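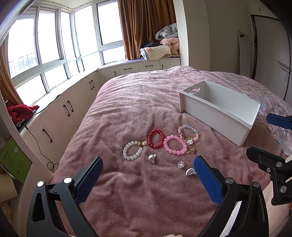 第4章　小さな装身具をしまう

この章で学ぶこと
・しまう前に広げる作業の意味と、広げる場所の選び方
・腕輪、ピン、チャームなど、形の違う小物の分け方
・玉をつないだ装身具の傷みやすいところと、その確かめ方
・箱の内側を区切る方法と、使いながら直していく手順
キーワード　仮置き、対と片方、通し材、留め具、仕切り、見出し札、戻し口

4.1　まず、広げる

前の章では衣類と寝具を扱いました。毛布は折り方を決めれば大きさがそろい、棚の奥行きに合わせて積むことができます。ところが装身具に取りかかると、その方法がほとんど通用しません。軽くて、小さくて、形がばらばらで、おまけに一つ一つに思い出がついてくる。整理の学習のなかでもとりわけ手ごわく、そして、とりわけ楽しい分野です。

章のはじめの写真では、ベッドカバーの上に四本の腕輪がゆるく一列に並び、後ろに空の白い箱が置かれています。この「中身は外、箱は空」という状態を、本書では仮置きと呼びます。第2章の引き出しの実習で一度使った言葉ですが、装身具ではさらに大切な段階になります。

箱に入ったままの腕輪は、重なり合ってひとかたまりに見えます。赤い玉の一本を引き出そうとすると、隣の一本のチャームがついてくる。その下に何が隠れているのか、持ち主にもよくわかりません。広げてみると、かたまりは一本ずつの腕輪に戻ります。つやのある赤い丸玉、光を通す桃色の丸玉、すりガラスのような質感の白い角玉。並んだとたんに色の違いがくっきりして、それまで気に留めなかった一本が急によく見えたりします。この瞬間のうれしさは、ぜひ自分の手で味わってください。

仮置きで守りたい約束は二つだけです。一つは、広げているあいだは捨てるかどうかを決めないこと。もう一つは、物と物とのあいだに指が入るすき間をあけること。手放すかどうかの判断は4.4節で改めて行います。見渡す作業と決める作業を一度にすると、どちらも中途半端になりがちです。

時間は一回30分を上限にします。小さい物を見続けると目が疲れ、後半ほど分け方が雑になります。途中で時間がきたら、広げた順に浅い盆へ移し、続きは別の日に回しましょう。盆に移すときに布巾を一枚かけておくと、次に始めるときまで玉の位置があまりずれません。

4.2　広げる場所を選ぶ

装身具を広げる場所に求められるのは、転がらないこと、傷がつかないこと、よく見えることです。食卓は広くて明るいのですが、丸い玉はつるりとした天板の上を驚くほど遠くまで転がります。床は広さでは勝っていても、腰をかがめ続けることになり、踏んでしまう心配もあります。

その点、ベッドの上はなかなかよい作業台です。毛足のある布は玉を受け止め、落としても音がしません。窓の近くにあれば昼の光も入ります。色の近い玉を見分けるには昼の光がいちばん頼りになり、夜の電灯の下では同じに見えた二つの桃色が、窓辺ではまるで違う色だった、ということがよく起こります。

ただし、布には布の弱点があります。しわの谷に小さな物がもぐりこむのです。ピンの針先が毛足に引っかかることもありますし、金色の小さなチャームなどは、少し目を離すとどこに置いたかわからなくなります。玉だけの腕輪は布の上に直接置いてもかまいませんが、ばらの小物には無地のハンカチを一枚敷くことを勧めます。色は、銀色の物が多ければ濃い色、濃い色の玉が多ければ白。これだけで探す時間がぐっと減ります。

かけ布の手入れもここで覚えておきましょう。作業の前に手のひらで中央から外へなで、大きなしわをのばします。作業の後は、布をいきなりはらってはいけません。端からゆっくり折り返し、折り返した分だけ目で確かめながら進みます。小さな留め具が見つかるのは、たいていこのときです。

机で作業するなら、縁のある盆にフェルトを敷きます。幅40センチメートルの盆があれば、腕輪を一列に並べて、手前にばらの小物を置く余地が残ります。教室の実習ではこの盆を使います。

4.3　形で分け、次に使い方で分ける

広げ終えたら、分ける作業に入ります。初めての人はたいてい色で分けようとします。見た目に美しく、やっていて気持ちがよいからです。けれども色で分けた山には、輪になった物と針のある物と鎖の細い物とが混ざり、しまうときに困ります。最初の分け目は形に置きましょう。

（1）輪の形をした物
腕輪、指輪など。倒しても立ててもしまえ、棒に通すこともできます。玉だけの物とチャームの下がった物は、この段階で左右に離します。下がる部分のある物は、ほかの物に絡むからです。

（2）針や留め金のある物
ブローチ、ピン、耳飾りなど。星が光を放つような形のピンは、見とれるほど華やかですが、先のとがった部分が隣の玉をこすります。一つずつ区画を与えるのが原則です。

（3）長くて細い物
首飾りの鎖など。輪の形をした物と混ぜてはいけません。しまう前に必ず留め具をとめます。

（4）ばらの部品
外れたチャーム、曲がった形の金具、半月形の飾りなど、それだけでは何の一部かわからない物です。

いちばん面白いのは（4）です。机の隅に寄せられ、ごみと間違われやすい小片ですが、観察の練習にはこれほどよい教材はありません。穴はあるか。輪の通る耳がついているか。裏は平らか、針の跡があるか。手がかりを一つずつ確かめると、飾りの一部だったのか、もともと独立した品なのかが、少しずつ絞られてきます。わからないままの物があってもかまいません。小袋に入れて「保留」と書き、同じ箱に入れておきます。

形で分けた後に、ようやく使い方で分けます。よく着ける物、特別な日に着ける物、着けないけれど持っていたい物。三つ目の山を恥ずかしがる必要はまったくありません。装身具には、身を飾る役目のほかに、出来事を覚えておく役目があります。眺めるために持つのも、立派な使い方です。

［コラム］レトポートの目録
港町レトポートの郷土資料室に、1819年に書かれた一軒の家の持ち物控えが残っています。皿や敷布は数と値だけが記されているのに、装身具の欄だけは書き方が違います。「赤玉の腕飾り、留め金ゆるし」「銀の小片、もとの品知れず」。書いた人は値段より先に、状態と、わからないことを書きとめました。控えを読み解いたオセアンヌ・フレイザーは、「もとの品知れず」の行が後の筆で消され、横に「襟留めの端と判る」と書き足されているのを見つけています。保留の小片の正体が、しばらくたってから判明したのです。どんなにうれしかったことでしょう。本書で保留の小袋を勧めるのは、この一行に励まされてのことでもあります。

4.4　手に取って、状態を見る

玉をつないだ腕輪は、玉そのものよりも、玉を通しているひもや糸から傷みます。本書ではこれを通し材と呼びます。伸びるひも、綿や絹の糸、細い針金などがあり、外からはほとんど見えません。玉と玉のあいだをほんの少し広げてのぞきます。強く引っぱって確かめるのは禁物です。弱っていれば、確かめたその手で切ってしまいます。

見るところは次のとおりです。

・玉と玉のすき間が一か所だけ広くなっていないか
・結び目から毛羽が出ていないか
・穴の縁が欠けていないか
・チャームをつなぐ丸い金具に、口の開きがないか
・留め具がある場合、とめたときに手ごたえがあるか

チャームやきらきらした飾りが何種類も下がる腕輪では、四番目が特に大切です。淡い水色や緑、桃色、透明な飾りが入り交じる一本は見るだけで心がはずみますが、つなぎ目が多い分だけ、外れる場所も多いことになります。つなぎ目を一つずつ指の腹で軽く押さえ、口が開いていれば、先の平たいやっとこでそっと閉じます。

素材を見た目だけで言い切らないことも覚えてください。透き通る玉はガラスのことも樹脂のことも石のこともあり、くもった表面の玉も同様です。金色や銀色は色の名前であって、金属の名前とは限りません。素材がわからない品は、水にも洗剤にもつけず、乾いた柔らかい布で拭くだけにします。記録にも「赤、丸玉、つやあり、素材不明」と書けば十分です。「不明」と書けるのは、よく見た人の証拠です。

手放すかどうかは、ここまで見終えてから考えます。通し材が切れかけていても、玉が気に入っていれば通し直せます。反対に、どこも傷んでいないのに手が伸びない品もあるでしょう。迷う品は使い方の山に戻し、次に箱を開ける日まで判断をのばして差しつかえありません。

4.5　箱に入れる前に、箱を見る

さて、空の箱の出番です。写真の白い箱は長方形で、短い辺に楕円形の持ち手穴があいています。このような持ち手穴は、棚から引き出すときに指がかかり、たいへん便利なものです。一方で、小さな物をしまうときには、穴の高さが中身の高さの限度になります。穴の下の縁より上まで積んだ物は、傾けた拍子に外へ出てしまうからです。箱を選ぶときは、外側の寸法より先に、この「使える深さ」を測りましょう。

深さのある箱に装身具をそのまま入れると、どうしても重なります。そこで内側に浅い区画を作ります。紙の小箱でも、厚紙を組んだ格子でもよく、高価な用品はいりません。区画の大きさは、中に入れる物を平らに置き、まわりに指一本分のすき間が残る広さとします。ぴったりの区画は見た目に気持ちがよいのですが、取り出すときに爪を立てることになり、長続きしません。

並べ方の基本は次の手順です。

1　箱の底に薄い布を敷く。
2　重い物、玉の大きい物の区画を奥に置く。
3　よく着ける物を持ち手のある側に置く。
4　針のある物は、布に留めてから区画に入れる。
5　保留の小袋を、いちばん端の区画に立てる。
6　区画を一つあけておく。

6の空き区画を、戻し口と呼びます。帰宅して外した腕輪を、ひとまず入れる場所です。疲れた夜に正しい区画まで戻すのは、だれにとっても面倒なものです。戻し口があれば、少なくとも箱の中には帰ってきます。週に一度、ここに集まった品をもとの区画へ移します。

見出し札は、中身の名前よりも、持ち主がふだん口にする言葉で書きます。「ブレスレット・赤」より「お祝いの赤」のほうが、すぐ手が届くなら、それがよい札です。家族で使う箱なら、いっしょに言葉を選ぶ時間も楽しいものになります。

［事例］アムリット・リーの箱
生活科の授業でこの章を試した生徒の一人、アムリット・リーは、初め、色ごとに区画を割り当てました。開けたときの眺めは見事で、級友からも歓声があがったそうです。ところが二週間使ううちに、桃色の区画で腕輪とピンが絡み、取り出すたびに両方を持ち上げることになりました。そこで輪の形をした物だけを細長い区画に集め、その区画の中で白から赤へと色の順に並べ直しました。形で分けるという原則と、色の並びを眺めたいという本人の楽しみとが、一つの箱におさまったわけです。
リーの記録帳には、こんな一文があります。「しまったら見えなくなると思っていたけれど、前より毎日見ている」。整理の成果を測るのに、これはなかなかよいものさしだと筆者は考えます。

4.6　実習の準備

次の節からは、自分の持ち物を使って実習に入ります。装身具をあまり持っていない人は、ボタン、鍵の飾り、缶バッジ、旅先の記念の小物などで行ってください。形が違う小さな物が集まっていれば、同じ学習ができます。人の持ち物を借りる場合は、広げる前に持ち主の許しを得て、並べ終えたところで一緒に確かめます。

用意する物
・縁のある盆、または毛足のある布をかけた平らな場所
・無地のハンカチ（濃い色と白）
・柔らかい乾いた布
・口の閉まる小袋
・厚紙、はさみ、定規
・空の箱
・鉛筆と記録用紙（巻末の用紙を写して使う）

記録用紙には、形、色、つやの有無、つなぎ目の状態、気づいたことを書く欄があります。「気づいたこと」の欄は広くとってあります。だれにもらったか、いつ着けたか、どうして片方しかないのか。書いているうちに欄が足りなくなったら、裏に続けてください。読み返すのが楽しみになる記録が、何よりもよい記録です。

用紙の記入例は41ページにあります。先に見ると書き方が引っぱられることがあるので、最初の一品は自分の言葉で書き、それから見比べるとよいでしょう。盆と布がそろったら、箱の中身をそっとあけるところから始めます。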